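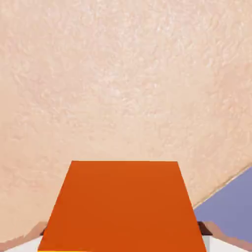

How to Limewash a Small Bedroom Wall

I have been limewashing walls for friends and cousins for years now, and I still get a little thrill every time I open the bucket! If you have only ever used regular latex paint, the stuff will feel strange at first — thin, drippy and much too pale — but please don't panic and please don't add anything to it.

Start by taking off the outlet covers and washing the wall with plain water and a soft sponge. Fill any nail holes, sand them smooth, and put on a coat of mineral primer. Let that sit overnight. My aunt Erzsébet Balogh skipped the primer in her hallway one January and had to do the whole thing over, poor thing, patches everywhere.

Stir the limewash well, right down to the bottom, and keep stirring every 5 minutes or so while you work. Wear gloves and goggles, as lime is hard on skin and eyes. I use a wide block brush from Szilágyi, though any big brush with soft bristles will do fine.

Dip just the tips, then brush in loose, crisscross strokes, working in one area at a time and keeping the edge wet. Try not to stop in the middle of a wall (take your phone off the hook, as my mother used to say). If the first coat looks streaky, leave it alone and go have some lunch.

Wait some six hours before the second coat, and mist the wall lightly with a spray bottle first. Two coats are usually plenty. Rinse the brush right away in a bucket of clean water and hang it up with the bristles down.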